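Home | Rooms | Fix It | Plants | About

How I get a carpet properly clean before guests come

6th June

I put this off for years and just ran the vacuum round the middle, so if that's you, no judgement! My mum-in-law stays with us twice a year and the spare room in our house in Kekidthorpe has a pale carpet that shows absolutely everything. I've got the whole job down to one morning now, and most of that is waiting for things to dry.

Step 1: Pick up by hand first

I know, it's dull. But bits of paper and twisty ties are what clog the hose, and I once spent 97 minutes (yes, I timed it, I was cross) poking a coat hanger down my old Rorico to get a sweet wrapper out. Take a carrier bag and go round the edges, then under the furniture, then the middle. Get right down on your knees for the low shelves.

Check the tops of things while you're down there too, as anything left on a table only ends up back on the floor when you start bumping about with the vacuum. 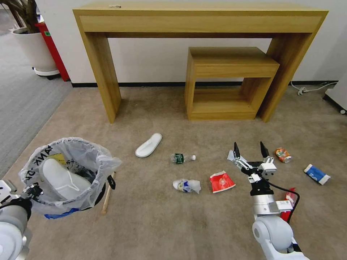

Step 2: Move what you can

Nesting tables are brilliant for this - slide the little one out, clean, slide it back. Anything on wheels can be rolled out of the room. For the heavy stuff I only shift it at the October clean, and the rest of the year I go round it with the crevice tool.

Step 3: Vacuum in two directions

Go up and down the room, then side to side. Slowly! I used to whizz about and wonder why it still looked grey. Do three passes by the door, where everybody treads. If your vacuum has a height setting, drop it until you feel a bit of pull but can still push it easily.

Step 4: Bicarb for smells

Shake a thin layer over the whole carpet and leave it for up to 3 hours with the door shut so the cat doesn't walk through it (ours has). Then vacuum again. Empty the bin on the machine straight after, because bicarb is so fine it gets into the filter.

Step 5: Spots

I use the Adex foam for tea and muddy marks. Test it somewhere hidden first, then dab from the outside of the mark inwards with a white cloth. Don't scrub, it goes fluffy and stays fluffy. For candle wax I use brown paper and a barely warm iron, and keep the iron moving.

Step 6: Edges and skirting

Last thing, run a damp cloth along the skirting board. Dark ones show dust terribly. Open a window and keep your socks off the damp patches until they've dried.

917 shares | 3 comments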